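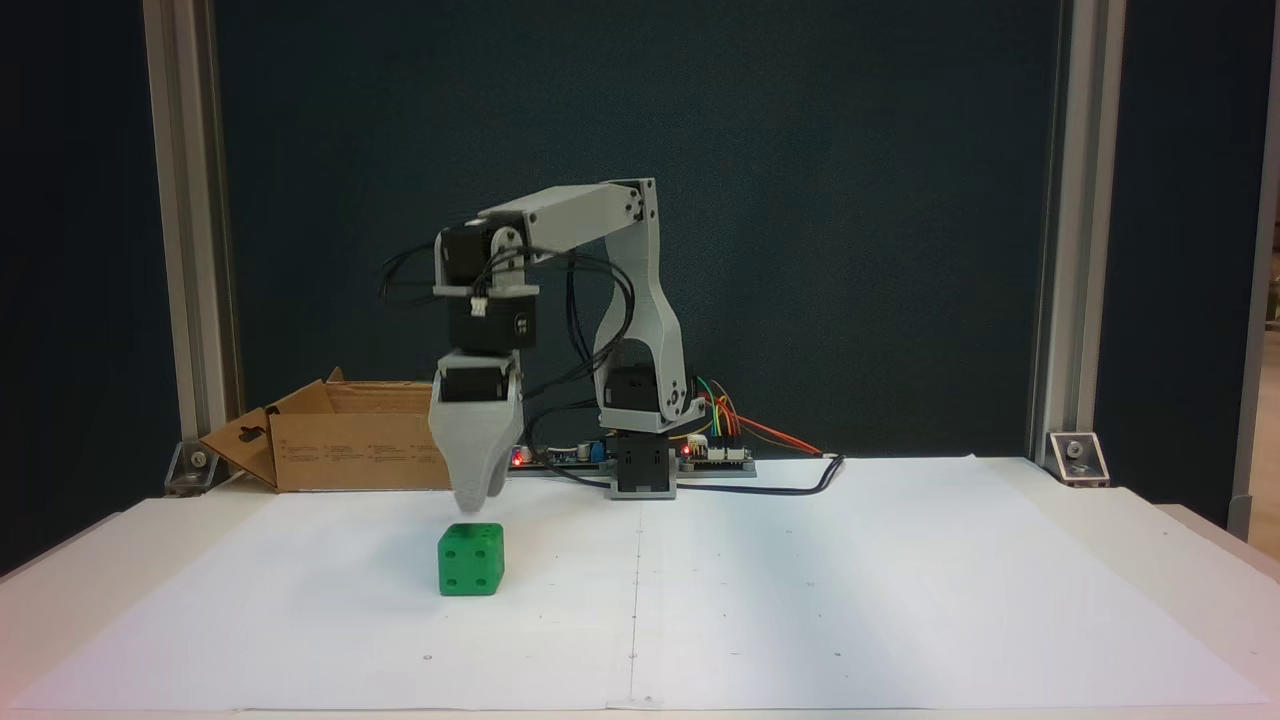 Reviewed by Zoia Horobets | 2021-09-01 | Filed under: Kits for Clubs and Classrooms

The Lenar desktop arm is sold to schools as a semester of robotics in one box. I run an after-school club at Draldale, and I've heard that line about a lot of boxes. We bought one in June with what was left of our parts money and I let two students build it over the summer. My short opinion is that it's a decent arm with a bad manual and a worse price.

What you get

Servos, a control board, cables, jumper wires, hardware, and the gray printed parts. The printed parts come finished, which the seller treats as a selling point. I'd have preferred the files. We have a printer, and my students learn more from a part that comes out wrong than from a part that comes out of a bag. When I asked for the files I was told they might be made available to "education partners." We had already paid for the thing, so I don't know what else we'd have to do to be a partner.

The build

The listing says 90 minutes. Our pair took three afternoons, and they aren't slow. The manual is 24 pages and skips the one step everybody needs, which is centering the servos before you attach the links. Miss it and you get to take the forearm off again. We took it off twice.

Then there's the wiring. The cables are long and there are no clips or channels for them anywhere on the arm, so they stick out in loops on both sides of the links. The product photos on the seller's page show a very clean arm. Ours looks like the one at the top of this page, and so will yours unless you buy your own ties and leave enough slack at the wrist.

The board has no case either. We set it flat behind the base. I would not leave it like that with a room full of sixth graders and water bottles.

Does it work?

Mostly. Our standard club task is to pick up a block and put it down on a mark. We use a big green cube with pips, like an oversized die, on white paper so the students can draw their marks right next to it. Over 70 tries with the finished arm, it made a clean pick and place in 51. Jayanthi Pinto, who coaches the team at Flarnidside, has the same kit and thinks I'm being hard on it. She gets better numbers with a smaller foam block, and I believe her. But a kit for beginners shouldn't be that picky about what it's asked to lift.

The gripper is the best part. The jaws are wide and they forgive a bad approach. The wrist is where I lose confidence. It's a stack of servos hanging off the end of a long forearm, and you can feel the play in it if you push with one finger. Going straight down is fine. Reaching out and then down, it droops, and the students ended up writing a correction into their code. That was a good lesson, I admit, though I doubt it was one the seller had in mind.

The software is a slider panel and a small library. The library is okay. The slider panel forgets your saved positions when you close it.

The lesson plans

Skip them. Most are the same activity with a different object.

Who should buy it

At $129 I'd recommend it to any club with a patient adult. It costs almost twice that once you add the power supply, which is sold separately, and the shipping. For that money I'd look hard at the Athanasiadis arm, which is uglier and smaller but comes with the part files and a manual that somebody tested.

If you already own the Lenar, center your servos first and write your positions down on paper. We're keeping ours for the fall group. I won't be ordering a second.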